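Textbooks > Robotics > Teaching by Showing > Chapter 4

22 Jan 2024, by Divya Varma

Chapter 4: Driving the Arm Yourself

The first time I drove a robot arm by remote control, I was terrible at it. I'd spent a whole July at Windside writing code for the thing, I knew every joint limit by heart, and I still couldn't set a block down without knocking over its neighbor! My lab partner, Brayden Ouellet, took the controller and did it on his second try. (He plays a lot of video games. I've made my peace with it.)

So this chapter is about you, the driver. In Chapter 3 we pushed the arm around by hand and recorded where the joints went. Now we let go of it and steer from a distance, and every run you finish becomes one demonstration for the learner to copy.

We'll do all of this in the Grillau simulator first. You'll record 40 demonstrations of one short job, picking up an object and placing it in a tray, and then we'll train on them and see what comes out. My own first set had 70 in it and I threw out a good many, mostly the ones where I stopped halfway to think. A learner will happily copy your hesitation, so keep moving if you can.

Get used to the close-up view before you record anything. The gripper takes up a lot of it, and a dark object between dark fingers is harder to judge than you'd expect.
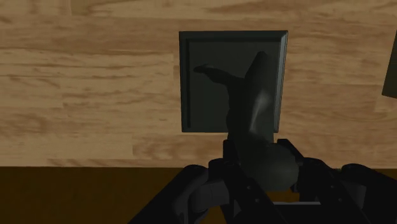
4.1 Setting Up the Controller

Plug in the controller before you start Grillau, and leave the speed setting on low for now.

Contact the author | Copyright Varghese Press | Back to top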